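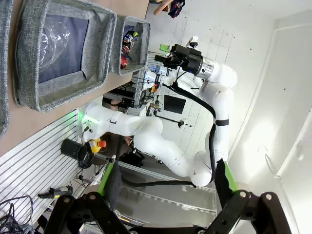
Gray fabric bins on the sorting table at Moduda, with red cans and colorful packaging sharing one of them.

January | By Oanh Khúc
Filed under: Local News, Trash & Recycling

The pitch is simple enough. Put three soft gray bins on a table, one for paper, one for plastic film and one for cans, and people will do the rest. Moduda, the shared workshop building on Talavera Street, has started a trial of exactly that, and its managers say it will cut the trash the building sends out by 2,000 pounds before the end of the year.

It might. I went to see the sorting table one morning and came away with more questions than I took in.

The bins come from a small company called Asau. They are open on top, with dark insides and speckled gray sides, and they look better than the plastic tubs most of us keep under the sink. Moduda has ordered 14 sets, one for each shared work area, at a total cost of $2,000. That includes delivery and a printed guide for every tenant. It doesn't include any new pickup service, so whatever lands in the bins still has to be carried down to the same containers behind the loading dock.

Ilona Vincze manages the building and chose the bins herself. She wants something people won't shove into a corner.

"We had the big blue barrels and everybody hated them," she said. "They went behind doors. These can sit right where you're working, and you don't mind looking at them."

Fair point, and the old barrels really were ugly. But I have trouble seeing how a nicer looking bin gets a yogurt lid into the right place. The building's own guide runs to four pages. It says used tissues are trash and clean office paper is recycling, and it also says a paper cup belongs with neither one unless the lining has been checked. Who is checking the lining of a paper cup at four in the afternoon?

Then there is the matter of plastic bags. Moduda wants them kept apart because loose bags get wrapped around the machinery at sorting plants, a complaint recyclers have made for years. Keeping them apart is sensible. The next step is less clear. Vincze said the film will go to a drop-off point "once we've settled on one." Until then it is being stored, and she couldn't tell me how much storage the building is willing to give up for it.

Refilwe Potgieter rents bench space upstairs with her sister Naledi, and the two of them don't agree about any of this. Refilwe likes the trial. She used to take her empty cans home in a backpack and is glad to stop. Naledi thinks the tenants are being asked to do a job the building ought to pay somebody for.

"I'll throw a can in the can bin, sure," Naledi Potgieter said. "I'm not going to stand there and read a chart over a candy wrapper."

I suspect she speaks for a good part of the building. At the table, the system looks its best when there is hardly anything in it: a wad of white tissue or paper in the left bin, crumpled clear plastic in the middle, a crushed red can on the right. Behind them, a bottle with a blue cap and a pink-and-white label was lying on the tabletop, along with a black and green can. The can has an obvious place to go. The bottle doesn't, at least not in a plan with a bin for film and no bin for bottles - and bottles, I would guess, are what a building full of people at work gets through the most.
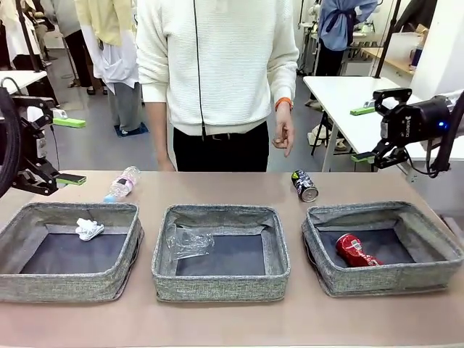 Where do the bottles go?

Vincze's answer is that bottles stay with the old system for now, meaning the barrel by the stairs. That seems like a strange choice. If you are asking people to change a habit, sending them to the table with the can and to the stairs with the bottle is a lot to ask. She said a fourth bin had been talked about and dropped because it made the row too long for the smaller tables.

The cloth sides worry me too. Cans drip. A soda can with a mouthful left in the bottom will leave it somewhere, and a fabric bin is harder to rinse than a barrel you can take outside and hose down. Asau's leaflet says the bins can be wiped with a damp cloth and should be left to dry flat. It says nothing about how they hold up to daily use, and when I called to ask, I was told a care sheet was being worked on.

Busisiwe Nkosi, who ran the recycling program at the old Orar warehouse before it closed, has seen a few of these trials. Hers lasted two winters. The first month went well, she told me, and then people began tossing everything into whichever bin was closest. By the end the staff were re-sorting it all by hand before pickup.

"The bin was never the problem," Nkosi said. "You need someone to look in it every day and say something when it's wrong. Are they doing that?"

Not yet. Moduda plans to weigh what comes out of the bins once a month. Weighing will show how much was collected, but it won't show whether the right things were in there, and a heavy bin of mixed cans and wrappers would count the same as a clean one. Vincze said spot checks could be added later if the numbers "look funny." She didn't say what funny would be.

Tenants can pick up the printed guide at the front desk or ask for it by email. The trial runs through the spring, and Moduda says it will post the monthly weights on the board next to the elevator. The first set is due up at the end of the month.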